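Handout 4: Toast, and Other Things You Think You Can Make

Breakfast service is lost in the gap between toaster and table. Use whole-grain bread, one slice per plate, and keep the toaster within easy reach of the plate.
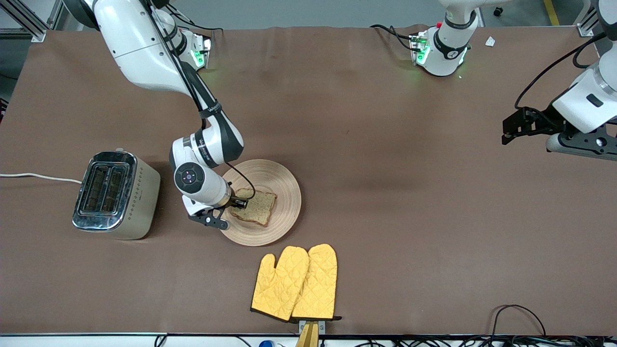 Wood is kinder to toast than china, which sweats underneath and gives you a damp square by the time the butter arrives. Butter goes on within 20 seconds – to the corners, please. Corners are bread too.

For next time: read the Granley chapter, 2 pages, large type.

C. Moschos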